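Speaker notes, repair talk (keep it under half an hour, Svenja is timing me)

Slide 1. Hi everybody, thanks for squeezing in. Wait for the back row to find chairs. I'm going to talk about why I stopped throwing out old desktop computers, and how our little repair night in Zadau got going. Mention the coffee.

Slide 2. Start with the story of my first one! A beige tower from my uncle, loud as a hair dryer, and I paid a shop to haul it off. Months later I found out all it needed was a new power supply. Pause here, people usually groan (I still do).

Slide 3. Numbers, quick. We opened in January with one table and a borrowed lamp. Since then 546 machines have come through the door, and Nawal keeps the log, so blame her if you don't believe me. Most of them were slow, dusty, or both. Don't read the chart out loud, they can see it.

Slide 4. Ask the room: who has a dead computer in a closet right now? Hands up. Okay, keep them up if you know what's wrong with it. (Hands go down, every time.) Talk about dust, old thermal paste, and tired drives. Brahim's tip goes here: try one change, turn it on, write down what happened, then try the next.

Slide 5. The small stuff. People bring me a bag of screws and a board and they've lost the back plate, and then the ports don't line up with anything. Put that plate in before the board goes in the case. I have forgotten this 12 times and I will forget it again.
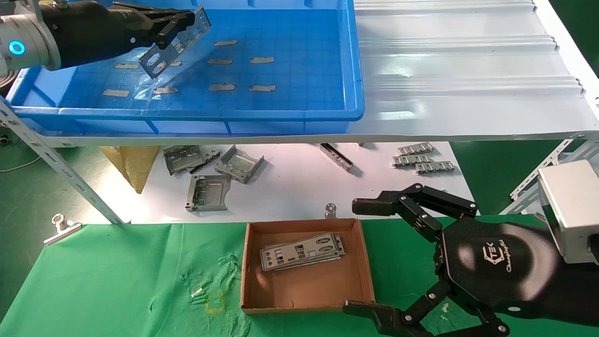
Slide 5: an I/O shield, held over the blue tray.

Slide 6. Money. A full refresh for one desktop ran us 900 in parts once, and that was me being silly about a graphics card. Most fixes cost less than lunch. Tell the Essam joke if they're still awake, skip it if they look hungry.

Slide 7. What to bring: the computer, its power cord, your password, and a backup. PLEASE a backup. Say it twice.

Questions. If someone asks about laptops, send them to Abdelilah, he loves hinges. Sign-up sheet is by the door.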